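Festthorpe Play Diary, data card

Festthorpe is a set of 2,434 diary entries in which adults wrote down what they played, for how long, and how they slept afterward. We built it to look at late-night gaming and sleep, and we're so happy to finally share it!

What's in it

Each row is one evening. There are 274 players, and 247 of them filled in both the play sheet and the sleep sheet. The other players have play data only (still handy if you just want session lengths).

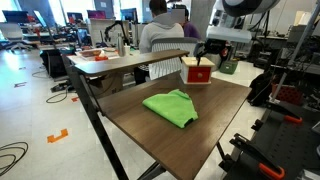 Columns

player_id: random, stable across the whole set
start_hour: local time, 24-hour clock
minutes: self-reported, in steps of 15
genre: puzzle, shooter, sports, role-playing, other
mood_before, mood_after: 1 to 5
sleep_quality: 1 to 5, blank if the sleep sheet wasn't returned

Genre was picked by the player, so the same game can turn up under two labels. We left those alone — the disagreements are fun to dig into.

Known problems

Entries that run past midnight are filed under the evening they began. Trestov, our cleanup script, handled this badly in the first release and split some of them in two. The October release fixes that, so please use it!
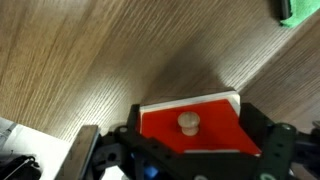 Sezer: Does minutes include time spent paused or sitting in a lobby? My totals for shooters look high next to puzzle.

Yes, lobby time counts if the player counted it. Pauses were left up to them, and we'd love to see someone model that.

License and citation

Free for research and teaching. Cite as Gonuvstead, Festthorpe Play Diary, October release.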